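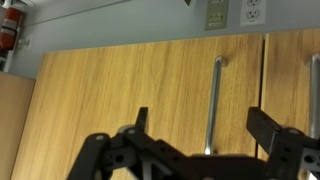 About us

Oson is a shared workshop for people who build robot arms and the parts that go on the end of them. Members rent bench space by the month, keep their own tools in the lockers, and have use of two printers, a small lathe and the kitchen area. The workshop opened in February with three members and now has 17.

Most of the work here is manipulation: grippers, wrist mounts, cable routing, and the software that ties them together. The kitchen serves as a test area because its doors, handles and counters are ordinary sizes and were never designed with a robot in mind.

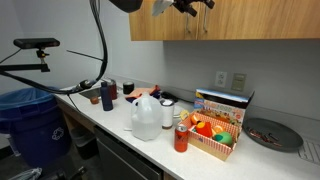

Cirkudum Group: Arms and Grippers

The Cirkudum group maintains the arm that members share. Its current project is Timia, a gripper made largely from printed parts. Revision 13 is in use. Earlier revisions cracked at the finger pivots, so the holes were moved inward and the walls thickened. The target is 500 open and close cycles between inspections.

Toy food, cans and small boxes are the usual test objects. They are cheap to replace, and they vary enough in shape to show where a grip is weak.

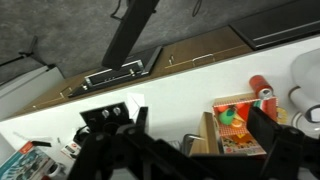

Results are written in the bench log, including the failed grasps, with the revision number and the finger pads fitted. Drawings are available to any member. Changes to the shared arm need a second person to check them before power is applied.

Bench space is open to new members with or without prior experience. The electronics course, Bélanger, covers motor wiring and crimping and is required before using the power supplies. Contact Colleen Morin for bench rates and course dates.

Page updated 3 November 2025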